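4장. 핑거 패드 비교 시험 (Pleltolen 핸드헬드 그리퍼)

개정: 2022년 9월 19일
작성: Aqeel Jatoi / 검토: Rizwan Afridi

드디어 제일 재미있는 장입니다! 3장까지 조립과 영점 맞추기를 마쳤다면 이제 직접 물건을 잡아 볼 차례예요. 같은 쟁반, 같은 그릇을 두고 패드만 바꿔 잡아 보면 손끝에 오는 느낌이 꽤 다릅니다.

4.1 준비

1. 테이블에 흰 시트를 깔고 나무 쟁반과 그릇, 접시를 올립니다. 쟁반은 테두리가 올라온 것을 고르세요. 평평한 판은 6장에서 따로 다룹니다.

2. 양쪽 핑거에 시험할 패드를 끼우고 나사를 조입니다. 손으로 더 돌아가지 않을 때까지 조인 다음 드라이버로 살짝만 더 돌리면 됩니다.

주의: 암의 황동색 인서트에 나사를 비스듬히 넣지 마세요. 한 번 뭉개지면 암을 통째로 바꿔야 합니다.

3. 핑거를 끝까지 벌리고 손목 카메라 화면에서 양쪽 패드가 모두 보이는지 확인합니다.

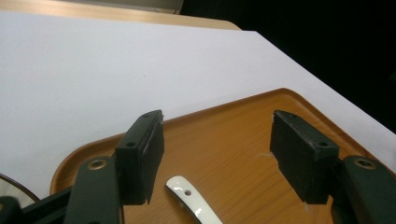

4. Grarholm 컨트롤러의 전원을 켜고 프로그램에서 '새 세션'을 누릅니다. 이름은 패드 종류와 번호로 적어 두세요(예: foam-02). 나중에 기록을 나란히 놓고 볼 때 정말 편합니다.

참고: 8월 이전 펌웨어에서는 세션 이름에 한글을 쓸 수 없습니다.

4.2 쟁반 잡기

1. 그리퍼를 쟁반 위로 가져와 두 핑거의 안쪽 면이 서로 마주 보게 합니다.

2. 한쪽 핑거를 테두리 바깥으로 내리고 천천히 오므립니다. 쟁반이 밀리기 시작하면 멈추고 각도를 조금 세워 다시 해 보세요. 이 각도를 찾는 맛이 있습니다.

3. 테두리를 잡은 채 40mm 들어 올려 7초 동안 유지한 뒤 내려놓습니다. 패드마다 같은 동작을 반복합니다.

4. 폼 패드와 민무늬 패드의 기록을 비교합니다. 저희 Lelgate 작업실에서는 광택 있는 나무에 폼 쪽이 훨씬 잘 붙었고, 민무늬 쪽은 놓을 때 깔끔하게 떨어졌습니다. 둘 다 장점이 뚜렷해서 고르는 재미가 있어요.
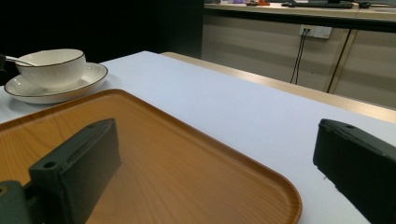 4.3 양손으로 그릇 옮기기

1. 그리퍼를 양손에 하나씩 듭니다. 왼손은 그릇, 오른손은 쟁반을 맡습니다.

2. 케이블이 팔 안쪽으로 감기지 않게 바깥으로 빼 둡니다. 테이블 모서리에 걸리면 동작이 끊기니 시작 전에 팔을 크게 한 번 움직여 보세요.

3. 왼손 그리퍼의 턱을 그릇 테두리 위에 맞추고, 오른손 그리퍼는 벌린 채 쟁반 옆에서 기다립니다. 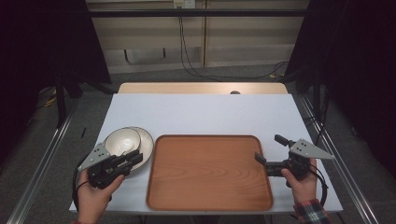 양손 동작은 처음엔 어색하지만 금방 익숙해집니다. Rizwan은 점심 전에 33회를 채우고도 더 하겠다고 했을 정도예요! 속도를 올리기보다 두 손이 따로 놀지 않게 하는 데 집중하세요. 한 손이 움직이는 동안 다른 손이 떠돌면 기록이 지저분해집니다.

4. 그릇을 쟁반 안으로 옮기고 턱을 완전히 벌린 다음 손을 뺍니다.

주의: 도자기 그릇은 테두리를 세게 조이면 이가 나갈 수 있습니다. 조임 단계는 2에서 시작하세요.

5. 세션을 저장하고 Kiani 뷰어에서 엽니다. 왼손과 오른손의 시간축이 어긋나 있으면 5.2절의 동기화 순서를 따르세요.

참고: 패드를 바꾼 뒤에는 영점을 꼭 다시 맞춥니다. 패드 두께가 조금만 달라도 닫힘 위치 값이 바뀝니다.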